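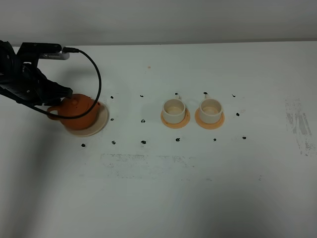 Does the tea set matter? Project report, second-year Product and Table Design, Wetport

The claim we set out to test came from the catalogue of Ginalow, a small pottery shop: that a pot and cups in matched colours make serving tea "calmer". I doubted it from the start, and I still do.

The set for the table trials was plain enough. The squat orange-brown pot stood on a cream saucer and the two white cups stood on orange ones, so the colours swap over. It looks thought out. Whether it changes how anyone drinks tea is a different question, and our method was too weak to answer it.

We gave out a questionnaire and got 67 back. Most people ticked "pleasant", but we had put "pleasant" first on the list. Only 9 wrote anything in the comments box, mostly on handles. My partner reads this as quiet approval. I read it as people wanting to get to lunch.

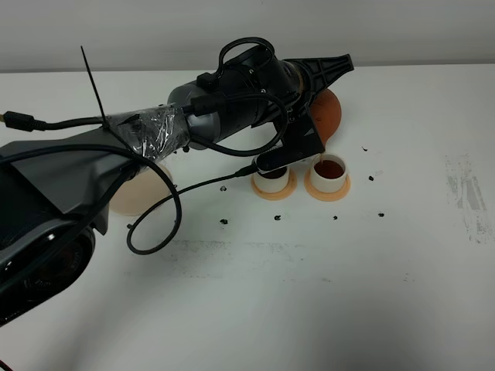 Figure 2. Brown liquid being poured into a white cup.

The pouring part interested me more. A thin stream is easy to aim but slow, and a short cup leaves little room for error. The guide we used, from Ojala, says to stop 2 cm below the rim and gives no reason. We never tested 3 cm, which we should have done.

Colour should be dropped from the next round. I would keep the pouring trials and repeat them in March with a plain grey set as a control.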